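Bellstead Spoken Word List

Welcome! Bellstead is a collection of 3274 everyday words and sayings from the Arnomdale valley, each with its meaning and a sample sentence. It's a joy to browse, and the weather words alone are worth a look – there are so many for drizzle!

Version 2, updated 11/16/23. New this time: 300 farming terms.

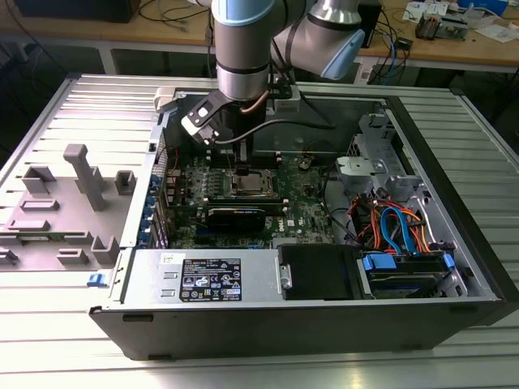
Open desktop tower on its side, side panel removed.

What's in it
words.csv – the full list, one entry per line
sayings.txt – longer phrases, with notes on who might say them

2775 entries have a spelling we're happy with. The rest are marked "unsure", and we'd love to hear how your family writes them!

Free to use and share. Please credit Bellstead.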